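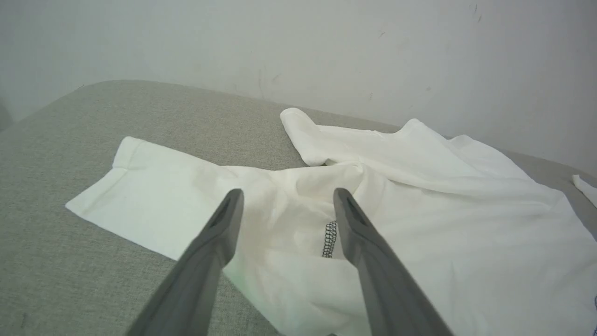

UNIT TWO: CARE OF CLOTHING AND HOUSEHOLD LINENS

Chapter 5
Folding and the Folding Surface

Most of us learned to fold a T-shirt by watching somebody else do it, usually while we were supposed to be doing something else, and most of us have never thought about it since. If you grew up in a house where the clean laundry was tipped out onto the sofa and picked over by whoever walked past, you are in very good company (your author included!). A crumpled white T-shirt on gray upholstery, one sleeve flung out to the side, is as good a place to start this chapter as any.

In Chapter 4 we followed the wash as far as the dryer and the line. Now we come to the part that people put off. A basket of clean clothes can sit in a hallway for a very long time, and the creases that settle in while it sits are the same ones you will be standing over later with an iron. When the Buretstead Home Skills Center began its evening course, the instructors asked 47 households where they folded. The bed came first, then the sofa, and only a handful named a table.

5.1 Choosing a surface

A good folding surface is flat, clean, and big enough to take a shirt with both sleeves spread. Height matters too, more than beginners expect. If you have to stoop, your back will give out long before the pile does, and I say this as someone who folded on a low ottoman for years and blamed the mattress.

Upholstery has its good points. A woven fabric grips a cotton shirt a little, so the first sleeve stays put while you turn to the second, where a polished tabletop would let it slide. On the other hand, fabric gathers lint and crumbs, and a white shirt will show every bit of them - so brush the seat down before you begin, or spread a clean sheet over it. Look at the shape of the surface as well. A padded edge that curves away will pull a hem out of line, and you will do better to work toward the middle.
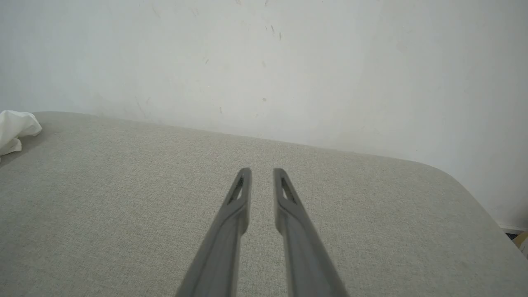
Figure 5.2 Gray upholstery with a fine, linen-like weave and a mottled color.

5.2 Finding the parts of the shirt

Before you fold anything, find the shoulder seams. Pick the shirt up by them, give it one good shake, and lay it face down. Now smooth it with the flat of your hand from the collar toward the bottom hem, and then out along each sleeve as far as the cuff. The cuff hem is a useful guide because the stitching makes a slight ridge that you can feel even when you are not looking, and once it lies straight the rest of the sleeve tends to follow.

Take your time with this step. Students in the Godus workshops are asked to fold 200 shirts over the term, which sounds like a punishment, and the ones who hurry the smoothing are nearly always the ones who end up doing the fold over again.

Key terms for this chapter: shoulder seam, cuff hem, nap, thirds fold, file fold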